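# Perfumaria artesanal – Aula 4: acordes, diluições e maceração

Bem-vindos de volta! Hoje começa a parte do curso de que mais gosto: deixamos de cheirar matérias-primas isoladas e passamos a pô-las a conversar umas com as outras.
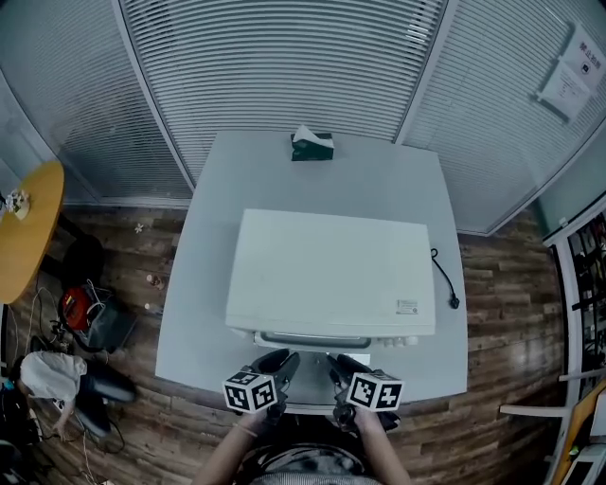
Um acorde é uma combinação de matérias que o nariz lê como um cheiro único. Bergamota, musgo de carvalho e ládano, bem doseados, já não são três coisas: são um chipre. É um momento mágico quando acontece pela primeira vez (e vai acontecer, prometo, talvez à quinta ou sexta tentativa).

## Antes de misturar

Trabalhamos sempre com diluições a 10 % em álcool, em peso. Nada de gotas! Uma gota de absoluto de jasmim e uma gota de óleo de limão não pesam o mesmo, e a fórmula deixa de ser repetível.

- Tarar o frasco vazio e anotar o valor
- Juntar primeiro as notas de fundo, depois o coração, por fim a saída
- Registar cada pesagem na hora, com o lote
- Rotular tudo: nome, concentração, iniciais

## Exercício 1 – acorde ambarado

Partimos de uma base muito simples, para 2 g de acorde:

| Matéria (a 10 %) | Partes |
|---|---|
| Ládano | 55 |
| Benjoim | 40 |
| Baunilha, absoluto | 20 |
| Patchuli | 9 |
| **Total** | **124** |

Para passar de partes a gramas: partes da matéria ÷ 124 × 2. O ládano dá, portanto, 0,887 g. Façam as contas restantes antes de abrir qualquer frasco.

Depois repitam com uma única alteração. Subam o patchuli para 18 e reparem como o acorde escurece, fica quase terroso. A Gizella Rácz, que fez este exercício na turma de fevereiro, trocou o benjoim por bálsamo do Peru e chegou a um resultado lindíssimo, com um fundo de canela que ainda hoje guardo na gaveta.

## Cheirar com método

Mergulhem só a ponta da tira, esperem que o álcool evapore e cheirem sem encostar o nariz. Voltem à tira aos dez minutos, à hora e no dia seguinte. Escrevam palavras vossas! «Cheira ao armário da minha avó» é uma nota de prova excelente, muito mais útil do que «agradável».

## Maceração

O concentrado repousa duas semanas ao abrigo da luz. Só então se dilui em álcool para fazer a eau de parfum, e repousa outra vez, no mínimo um mês. As arestas do cítrico amaciam, as resinas abrem – vale bem a espera.

## Para a próxima aula

1. Trazer duas versões do acorde ambarado, com as fórmulas completas.
2. Ler o texto de Ye-ji Byun sobre fixadores naturais (fotocópias na pasta da turma).
3. Cheirar em casa as amostras Kettani e Ornuvico e tentar identificar a nota de fundo de cada uma.

Quem quiser encomendar tiras olfativas em conjunto pode juntar-se ao pedido da turma: o pacote traz 400 e dá perfeitamente para dividir.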